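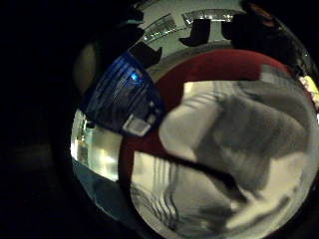

Search this site Enter keywords Go

Print this page | E-mail this page

NEVUMEL MIRROR BALL SET
README and data card
Last revised 2018-05-01

Summary

Nevumel is a set of 489 written records about polished balls and what shows up in them when they sit in an ordinary indoor room. Each record covers one ball in one spot: the finish, the lights overhead, the nearby colors, and how far out toward the rim a person could still name what was reflected. The records were made in the workshop in Killia and typed up from paper sheets.

The set was started after one too many product pages said that a mirror ball "captures the whole room." We doubted it then. We doubt it a bit less now, but we still wouldn't put it on a box.

What is in the download

records.csv holds one row per record.
balls.txt lists the balls by letter, with finish, supplier and known damage.
rooms.txt has short notes on walls, ceiling lights and floor.
wording.txt is the list of terms the readers were asked to use.

There is no image folder. People write to ask for one, so please stop looking for it.

The balls

Two suppliers. The Ostrowski balls are chrome-finished metal, heavy for their size, and they arrived well polished. The Plastus balls are molded and coated, light enough to roll off a table if someone opens a door. The seller's sheet called both kinds "optical quality." We found no explanation of that term on the sheet and got none by mail, so the column for it was dropped in October.

Ball C has a flat spot you can feel with a thumb. It stayed in. Ball F was cleaned with the wrong cloth and its later records carry the flag HAZE. If you want tidy numbers, leave F out, but then say so when you publish.

About the 360 claim

The usual claim is that a mirrored ball shows 360 degrees of its surroundings. On paper it nearly does, except for what sits directly behind it. In practice the far parts of the room are squeezed into a thin ring at the edge, and our readers couldn't agree on what was in that ring. One would write "shelf," another "door frame," a third "dark." All three answers are in the file. We did not pick a winner.

The middle of the ball is much better, provided nothing is in front of it. Something always is. Whoever holds or turns the ball takes up a big share of the surface, and a hand brought close spreads out into a pale smear that covers whatever you wanted to see. Records with a hand in the reflection are marked HAND. Don't treat these as spoiled. A mirror ball in use looks like that, and a set without them would flatter the product.

Columns that need a warning

color_main: the strongest color on the ball. It may be a much smaller thing than you would guess. A red surface close by can wrap itself into an arc and take over half the ball, and the record will say "red" for a room with gray walls. Read it as the color of the nearest large thing, and even then with care.

lights: the type of ceiling light as named by the reader. Long fluorescent fixtures are easy, they come out as bright bent bars near the top. Small bulbs are hard. Point lights on equipment were sometimes logged here by mistake; we fixed the ones we found.

stripes: yes or no, for parallel lines seen in the reflection. We no longer trust this column. Folds in a sleeve, blinds, a vent and a scratch in the finish can all give you a "yes."

rim_score: 0 to 5, for how readable the edge was. Readers gave higher scores late in a session. Whether they had learned to read the rim or were only tired of arguing, we can't say.

gloss: copied from the supplier. Not measured by us. Treat as advertising.

How the records were made

A ball was wiped, set down or held, and read by two people on separate sheets. Where the sheets matched, the row has one value. Where they didn't, it has both, split by a slash. The first plan called for 2,000 records and the second for 1,000. Both plans assumed a pace that left no time for wiping the balls, and fingerprints turned out to matter more than the choice of room.

Good uses

Teaching people how curved reflections bend straight things. Checking wording for catalogs. Practice in writing down what you see before deciding what it is — harder than it sounds on a shiny surface.

Poor uses

Ranking the two suppliers. We know someone will do it anyway. The balls differ in size and age, and the Plastus ones mostly sat in the darker room. Also a poor use: working out room dimensions from our notes. The rooms were never properly measured.

Known problems

Rows for ball B use "silver" and "chrome" as if they meant different things.
The dark-background rows have higher rim scores, and we suspect the contrast of helping the readers out.
Two sheets were copied twice. One copy has been removed so far.

Changes

1.2 HAZE flag added for ball F. Optical quality column removed.
1.1 Slash values restored after a spreadsheet turned some of them into dates.
1.0 First release.

Corrections are welcome if they name the row. Messages saying the set "seems off" will be agreed with and filed.

Print this page | E-mail this page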